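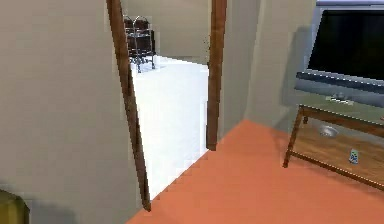
Trimming a sticking interior door

Did three of these in the Geddes house last July so writing it down while I still remember. Takes an afternoon per door, less if you've got sawhorses and don't have to go hunting for the pencil.

First, figure out where it sticks. Close it slow. Slide a piece of paper around the gap, top, latch side, bottom. Where the paper grabs, that's your spot. Mark it with painters tape on the door, not on the jamb. Do this on a dry day if you can. Doors swell in humid weather and if you plane for August you'll have a big gap in January.

Check the hinges before you cut anything. Seriously. Half the time it's a loose top hinge and the door is just sagging. Tighten all the screws. If one spins and won't bite, pull it, pack the hole with toothpicks and wood glue, let it dry, snap them off flush, put the screw back. Or swap one screw for a 3 inch that reaches the stud. That fixed the bathroom door and I never touched the plane.

Still sticking? OK.

What you need:
Hand plane or a sanding block
80 and 120 grit paper
Hammer and a big nail for the hinge pins
Utility knife
Straightedge
Primer and paint, or whatever finish is on there now

Taking it off. Door closed, tap the bottom pin up and out first, top pin last. Have somebody hold it if it's a solid door, they're heavier than you think. Set it on its edge, hinge side down, wedged in a corner or between two chairs.

Cutting. Draw your line with the straightedge. Score it with the knife, specially on veneer, or you'll get splinters. Plane in from the corners toward the middle on the top and bottom edges. Never run off the end, it'll tear out a chunk. On the long sides go with the grain. Thin passes. Put the door back up and test after every few, yes it's anoying, do it anyway.

How much gap? I go for the thickness of a nickel on the sides and top. Bottom depends on your floor. New flooring going in, wait till it's down. I didn't in the Lirden apartment and had to pull the same door twice.

Hollow core doors: careful. There's only a strip of solid wood around the edge, maybe an inch. Need more than that off the bottom and you have to cut it, clean out the hollow part and glue the strip back in. Diffrent job, different page.

Sand the edge smooth, knock the sharp corners down a little. Then seal it. Top and bottom too, even if it wasn't sealed before. Bare wood soaks up damp and you're back here next summer. One coat primer, two paint. Wait 4 hours between coats, more if it's sticky out.

Hang it, top pin first, then the rest. Bit of bar soap on the pins if they squeak.

Latch not catching now? Probably the strike plate. Take it off, file the hole a bit in the direction it needs to go, screw it back on.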